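Library > Kids' Corner > Reading Rooms > The Little Desk With Walls

Why does a desk need walls?

Do you like to read in a noisy room? Some children can do it. Many children cannot – their eyes leave the page each time somebody walks past. For them there is a special kind of desk. It has a panel on the left side and a panel on the right side, so it feels like a very small room inside a big room.

At Mosoti children's library, desk number 7 is one of these.

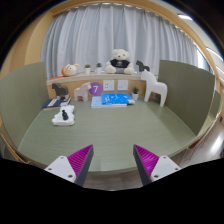
The panels do two jobs. First, they hide the things that move. Your eyes love moving things, and they will always look at them. Second, many panels are made with something soft, and soft things are good at catching sound. Sound is a kind of shaking in the air. When it meets a hard wall, it jumps back like a ball. When it meets a soft thing, part of it stays there and becomes weaker. A curtain with many folds can help in the same way, because the folds give the sound more places to get lost.

Try it at home! Clap your hands in the bathroom, then clap in your bedroom near the bed and the blankets. Which clap is longer?

Now, what about toys? You may think that toys are bad for reading. But a desk with nothing on it can feel a little cold, and a friendly face makes us want to sit down and stay. A toy can also be a good listener. If you read a story aloud to a bear or a horse, it will never correct your mistakes. 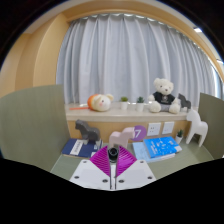
Plants are nice company too. When your eyes are tired from small letters, look up at something green for a moment and then go back to your page.

Before you leave the desk, please do these 3 things:

Close your book.
Put the toys where the next child can see them.
Push in your chair quietly.

Words to remember
Panel – a flat piece that makes a wall or a side.
Fold – a place where cloth bends over.

Written by Yu-ting Pan

Contact us | © Mosoti Children's Library | Back to top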